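Fevstead Bathhouse Users' Group
Minutes, August meeting, 7:30 p.m.

Present: nine members. Maj-Britt Sjögren in the chair, Ayodele Ogundipe taking notes.

1. Last minutes
Agreed with one fix: the towel hooks are for the east changing room.

2. Money
Balance stands at $1,551. The Graltholm invoice for shower heads, $433, was approved for payment.

3. Soap at the sinks
Long discussion. Maj-Britt would like to keep bar soap. Two members asked for pump bottles and said the bars look old well before they are used up. Ayodele had a price from Funska for pumps - $92 for the set, refills extra. Maj-Britt said a bar with marks on it still washes hands and should not be thrown out for its looks. It was pointed out that the soap dishes have no drain holes. Agreed to buy new dishes first and look at pumps again next time. Bars to be rinsed and wiped at closing.

4. Changing room bench
The loose slat has been screwed down. The second bench still rocks. Usman will be asked for a price on new feet.

5. Lost property
Box is full. Anything left at the end of the month goes to the thrift store.

6. Any other business
Request for a clock that can be read from the pool side. Carried over.

Meeting closed 8:50 p.m.

Item 3 - white marks and scratches on the peach-colored surface 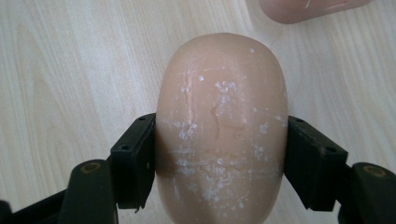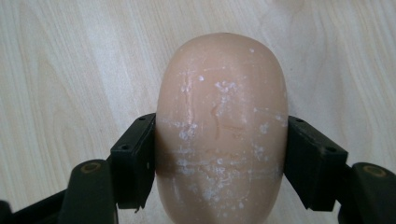
Notes by Ayodele Ogundipe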